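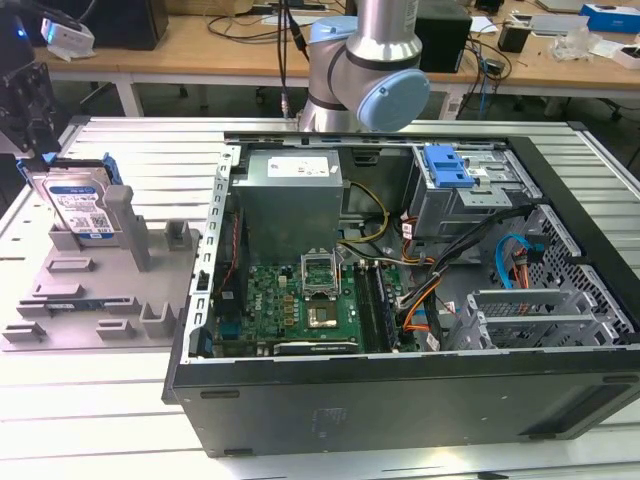

Figure 2. Desktop tower with side panel off: power supply, Dell motherboard, open CPU socket, two memory slots.

4.2 Reasons for giving up a computer

Household answers from Plandton and Prumarport were pooled for this part. 89 usable forms, 11 more dropped (blank or two boxes ticked on the same line). Desktops of the type in Figure 2 made up the bulk of what people had stored in closets and garages. Laptops less so, see Table 3.

Main reason given in both towns: slow. Not broken, slow. Broken came second, and in Prumarport it was close. Very few households had asked for a repair price before storing the machine. Those that did mostly went to the Lada shop, which at the time charged a flat fee just to look.

Worry over old files was a bigger factor than we expected. People kept a dead computer becuase of photos and tax records on the drive. The Nakajima survey found the same for phones but did not ask about desktops, so no direct comparision is possible.

Age of machine: self-reported, weak. Several answers just say "2000 or so". We left these in. Drop-off distance is treated in 4.3.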